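3. Course Setting and Data Collection

3.1 The project course

The work reported in this paper was done in a project course at the Wistberg campus, taught jointly by the two authors of the course plan, Nikola Sobczak and Radosław Szewczyk. Students enter with one term of programming and, in most cases, no experience with manipulators. The course begins in February and is built on a single assignment: collect demonstrations of a household task with hand-held grippers, train a policy on them, and write up what the policy can and cannot do. Views recorded by the grippers in the shared workroom are given in Figure 2. 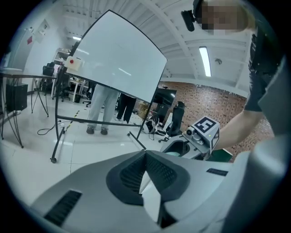
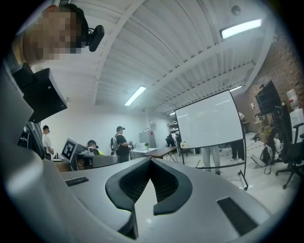

Figure 2. Two views from hand-held grippers in the shared workroom. In both, the gripper taking the view is in the foreground, with the whiteboard on its wheeled stand beyond it.

The grippers follow a design we call Baran. An operator holds one in each hand and performs the task directly, so no robot arm is needed during collection. Each gripper records wide-angle video together with its own pose. The operator also wears a camera on the head, which gives a third view of the same work. We chose this arrangement over teleoperation for a practical reason. The teaching lab has one arm, and in the earlier version of the course the students spent most of their hours waiting for it. With Baran, collection and arm time can be scheduled separately.

3.2 Teams and roles

Students worked in teams of four. In each session two members served as operators, taking turns, and the other members handled the recording software and the log. Roles were changed at every session. We required this after the trial version of the course, in which the same person tended to operate from the first session to the last and the rest of the team learned little about how the demonstrations were made. It also had an effect on the data. A set recorded by one operator was more uniform, but the policies trained on it often failed when an object was placed where that operator had never placed it.

The teams shared one room. Partitions were considered and rejected, since moving them between sessions would have taken time from the exercise. Other people therefore appear in the background of many recordings. We asked only that they stay out of the reach of the operator. Faces were pixelated before any recording was given to a team for training or shown in class, and the same version of the recordings was used for the figures in this paper.

3.3 Procedure for a session

A session began with a check of the clocks on the two grippers and the head camera. The operator then held both grippers up in view of the head camera and moved them slowly in a circle. This short movement was used later to line up the three recordings. Teams that skipped it could usually recover the alignment by hand, but the work was slow and we did not help with it.

After the check, the operator performed the assigned task repeatedly. The assistant reset the objects between attempts and called out the attempt number so that it was picked up on the audio track. A second team member wrote down the attempt number, the name of the operator, and one of three results: complete, complete with a correction, or abandoned. We told students to keep the abandoned attempts. Several teams deleted them during the first sessions in order to save disk space, and later found that they had no record of how often a grasp had failed.

The target for the course as a whole was 2000 attempts across all teams. The target was set before the course started, based on the number of lab hours available, and it was not adjusted. Collection closed on 7/28/23, after which no new recordings were accepted into the shared set.

3.4 Tracking and known problems

The pose of each gripper is estimated from its video, with printed square markers used as an additional reference. The students found marker handling to be one of the less obvious parts of the work. A marker that looks flat to the eye may be bent enough to shift the estimate. Teams were shown how to compare the pose at the start and end of a recording with the gripper returned to the same spot on the table, and were asked to report the difference in their logs.

Three kinds of problem came up often enough to describe here.

The first was loss of visual features. When an operator turned so that a plain surface took up most of the view, the pose estimate became unstable. Large blank areas such as walls and whiteboards were the usual cause. Students learned to start facing a part of the room with more detail in it and to avoid sudden turns. One team moved its table between sessions for this reason and then had to repeat its calibration, a cost it had not planned for.

The second was light. Reflections and ceiling lights caused the exposure to change when a gripper was tilted upward. We fixed the exposure in the recording software after the second week. Recordings made before that point were kept in the set and flagged, and teams could decide whether to train on them. Most left them out.

The third was the way in which people moved. New operators handled the grippers as though they were using their own hands, quickly and with many small corrections of the wrist. The resulting motions were hard for the arm to follow. We did not give a fixed speed limit. Instead, each team replayed one of its own early recordings on the arm, and the operators slowed down after seeing the result. Szewczyk had proposed a metronome for this purpose, and it was tried with one team, but the operators found it distracting and it was dropped.

3.5 From recordings to training

The recordings were processed with a set of scripts named Estcombe, written for the course. The scripts align the three video streams, estimate the gripper poses, and mark sections where tracking was lost. They do not remove those sections. Each team had to look at the marked parts and decide what to keep, and had to state its rule in the final report. We made this a graded item because in our experience students accept the output of a processing script without opening a single file.

Processed recordings were stored under the shared name Breltska. Teams could train on their own part of the set or on the whole of it, and we asked for at least one run of each kind. The training code was supplied and most teams changed it very little. Their effort went instead into choosing which demonstrations to include, and into working out why two runs with the same settings gave different behavior on the arm.

3.6 What was logged for this study

For the analysis in Section 4 we used the session logs, the team reports, and short written comments that students handed in at the end of each session. The comments were not graded. Sobczak read and coded all of them, and Szewczyk coded a portion independently. Where the codes differed, the comment was discussed and one code was assigned. Comments that dealt only with room bookings or equipment pickup were set aside.

We did not measure learning with a test before and after the course. The students entered with different backgrounds and the groups were formed by timetable, so a comparison between teams would have been hard to interpret. The logs are better suited to a narrower question, namely at what point in the course a team began to change how it collected data in response to how its policy behaved. A change was counted only if it was written in the log and could also be found in the recordings from the following session. Changes that a team described in its final report but had not logged at the time were left out of the count and are discussed separately in Section 4.3.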